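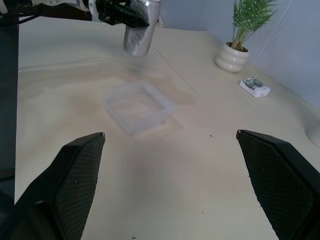 Pale tabletop with faint beige streaks.

Triltholm Surface Names - data card

Triltholm is a word list of the names that sellers give to the colours and patterns of kitchen worktops, tabletops and shelves. It was put together to help people who write shop listings, and anyone curious about how many ways there are to say "cream".

Contents

The list has 2000 names in one file, names.csv. Each row holds the name, a plain colour word, a pattern word (plain, streaked, speckled, veined) and the language it was found in. Most rows are English. 74 are Spanish and came from the Solís price lists, with accents kept as printed.

Sources

Old catalogues and sample books, typed in by hand. The Gevell books had no page numbers, so the page column is blank for those rows.

Known problems

- "Sand" and "stone" are used for almost anything. Do not treat them as colours.
- 48 names appear twice with different colour words. Both rows were kept.
- The Plullelen rows were checked once only and may still have typing mistakes.

Changes

October 6, 2024 - removed 40 rows that were product codes, fixed the accents in the Spanish rows.

Licence

Free to use and change. Please keep this file with any copy.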